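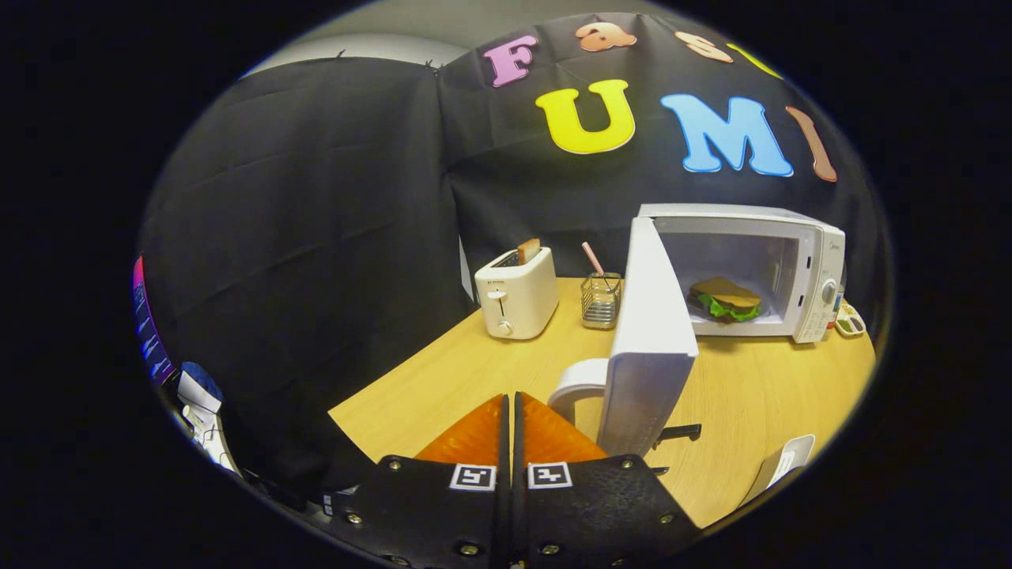
Do I need to empty the header tank before I change the float valve?
Only down to the level of the valve arm. Bail out a bucket or two, shut the supply tap, and leave the rest of the water where it is.

Section 4. Changing the float valve and setting the fill level

I've been running an Onirgate rainwater kit at my place in Ham for long enough to have done this job more often than I'd like, mostly my own fault for buying cheap valves the first couple of times. The one that comes in the current kit is the Junotier and it's a decent thing, but the instructions folded up in the box are tiny and somebody has translated "backnut" as "rear walnut". So these are mine. Arif Selvanayagam read them through and made me put the washers in the right order (ta, Arif).

You'll want two adjustable spanners, thread tape, an old towel, a torch and a tape measure. A second person is handy for step 5 but I've managed it with my knee.

Caution: if your pump is on the same circuit as the shed lights, switch the pump off at its own isolator and leave the lights alone. I've done this job in the dark and I don't recommend it.

1. Turn the pump off at the isolator. Open the garden tap nearest the tank and let it run until it dribbles, then close it again.

2. Shut the supply tap on the inlet side. It's a quarter turn, so the handle should end up across the pipe. If yours is stiff, work it back and forth a little at a time, and don't lean on it with a length of pipe over the handle like my brother-in-law did.

3. Take the tank lid off and put it somewhere it won't blow away. Bail until the float hangs clear of the water.

4. Undo the inlet hose at the outside of the tank. There'll be a cupful of water left in it, which is what the towel's for.

5. Hold the valve body still from inside the tank and undo the backnut from outside. Anticlockwise, looking at the tank from the outside. Keep the old rubber washer until you've compared it with the new one!

6. Wipe around the hole and have a feel for grit or burrs. Fit the new valve with the rubber washer on the inside of the tank wall and the plastic one outside, then the backnut. Hand tight plus half a turn is plenty.

Note: no thread tape on the backnut threads. Tape goes on the hose connection only, wound clockwise.

7. Reconnect the hose and set the float arm. I measure from the underside of the overflow down to the waterline I'm after, and 50 mm suits most tanks. On the tall Prollelance tank I'd go for 37 mm instead, seeing as the overflow sits lower than you'd think.

8. Open the supply tap slowly and watch the float come up. The valve should close off with a soft hiss and then go quiet. If it keeps trickling, bend or wind the arm down a touch and bail a bit out to try again.

9. Lid back on, pump back on, and run the garden tap for a minute to clear the air. It will spit and cough – that's normal.

Note: the spare washer pack is part number 292. Order a pack before you start, and if there's a black one and a grey one in the bag, the grey one goes inside the tank.

If it still weeps at the backnut the next morning, undo it and turn the rubber washer over before you blame the valve. Heledd Morgan had hers apart four times before she found a gum leaf stem stuck behind it.

Section 5 covers the first flush diverter, and you can leave the towel out for that one too.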